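**Workshop notebook – Kaushik building, refreshment corner**
December, entry begun 9:40 a.m.
Entered by Akihiko Sakamoto

Purpose of entry: condition of the two-tier round organizer and its dark linings, and a proposed arrangement for the coffee table. Colleagues who use the corner are asked to read the section on cleaning before wiping the trays again.

The organizer was transferred from the Wistau store room last month together with the spare shelving. It has been on the coffee table since then without an agreed use. Items have been placed on it and removed by various parties, and the lining has not been cleaned to any standard. 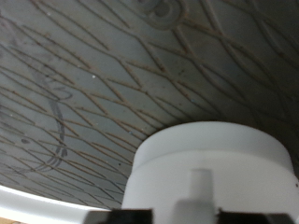
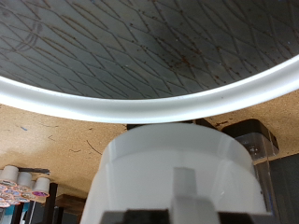
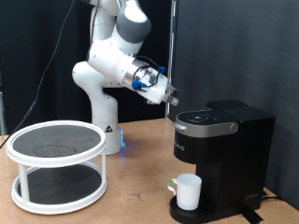
**Lining, upper tier**

The gray face carries a crossing diagonal pattern. I consider this part of the lining and it is not to be scrubbed in an effort to remove it. Residue in or along the lines is a separate matter. On a first pass with a soft brush and plain water, a small amount of brown matter came away on the cloth. I take this to be old coffee grounds, although the store room at Wistau is also dusty and I cannot exclude that source.

The dark scribbled marks were tested at one end only. Plain water had no effect. Diluted dish soap, left for ten minutes, had very little effect. Alcohol has not been tried and should not be tried until we know what the lining is made of. I have written to Skornora, who supplied the shelving, to ask whether they also supplied this piece and whether replacement linings are sold separately. No reply at the time of writing.

The reddish-brown specks were of more concern to me, as they resemble rust. I pressed a strip of white tape over one group and lifted it. Several specks transferred to the tape. This suggests loose material on the surface, but one strip of tape is not sufficient evidence and the test should be repeated after washing. Tape strip is attached to the inside back cover of this notebook.

**Lining, lower tier**

Wiped once, dry cloth only. To be treated in the same manner as the upper tier when the method has been settled.

**Rims and posts**

The white parts clean easily. Dish soap and a damp cloth are adequate. Do not use the green scouring pads from the sink; one of these dulled the finish on the Girovow tray last spring, and that tray has since been moved to the paint cupboard.

**Proposed arrangement**

The coffee maker remains where it is, with clear access to the lid and the buttons. The organizer is to stand beside it and be used as follows:

- Upper tier: coffee pods, tea bags, and sugar, all in closed containers
- Lower tier: stirrers and paper napkins
- Neither tier: wet spoons, used pods, or open milk

The upper tray measures 29 cm across on my tape. The box of 80 pods does not fit on it alongside the tea, so the box should be kept in the cupboard and the tray replenished from it. I tried 42 pods in the large tub and the lid closed without pressure. This appears to be a workable quantity and I propose that we adopt it.

Napkins are currently bought in cartons of 1000. The carton has no place on the table and has been returned to the shelf under the window.

**Cleaning, provisional**

1. Remove everything from both tiers.
2. Brush the linings with the soft brush, following the diagonal lines.
3. Wipe with a damp cloth. Soap on the white parts only.
4. Leave to air dry before anything is put back – moisture under the tubs will leave rings.

**Addendum, 2:15 p.m.**

Upper lining brushed a second time and left to dry. The lines are somewhat cleaner and the scribbled marks are unchanged. I do not object to keeping the marks if the lining is otherwise sound, as the tubs will cover most of the area.

Outstanding: repeat the tape test; reply from Skornora; labels for the tubs, for which the label printer needs a new cartridge. Until the tape test has been repeated, please keep unwrapped food off both tiers.

A.S.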